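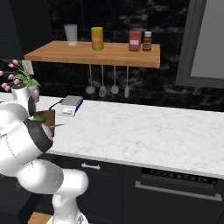
Spot colors for a hand-pulled poster should be mixed by weight and recorded as a ratio of base to pigment. Matching by eye works for one run and fails on the reprint. The Lakari gig poster used 396 grams of mixed ink across two colors, and the second edition matched the first only where a written recipe existed. A small digital kitchen scale like the one at the back of the counter, with the blue band on the front and the power cord, is adequate for this. Run the cord away from the side you pour from. Tare the empty cup, add the base, note the weight, then add pigment a little at a time and note the weight after each addition.

Labels
Write the job name, layer number and recipe on the cup itself. Lids get swapped. My labels for the Van der Merwe book cover were on the lids, and I remixed the rust color twice.

Test pulls
Pull the first test on the same stock as the job. Newsprint is fine for checking registration but makes every color look duller. Let the test dry before comparing it with the screen proof, and compare under the lamp you used last time.

Film positives
Check the black before exposing. Hold the film up to a window; if the solid areas show pinholes, print again at a heavier ink setting or stack 2 copies. Fine type below six points usually closes up on a coarse mesh. Ettore Gatti redrew the small Flallum logo with wider counters for this purpose, and I now keep that version in the same folder as the original.

Screens
Rinse from the print side first. Dry flat, out of daylight. Degrease before every coating, including new mesh. Tape the inside edges after exposure and press the tape down with a plastic card.

Drying and trimming
Leave space between sheets on the rack. Trim after the last layer, using the crop marks on layer one as the reference. Change the blade at the start of each job.

Files
Save each color as a separate one-bit file at final size, and put the recipe in the file name. Ubaldo Ferraro uses a spreadsheet for the same thing. Either can be searched.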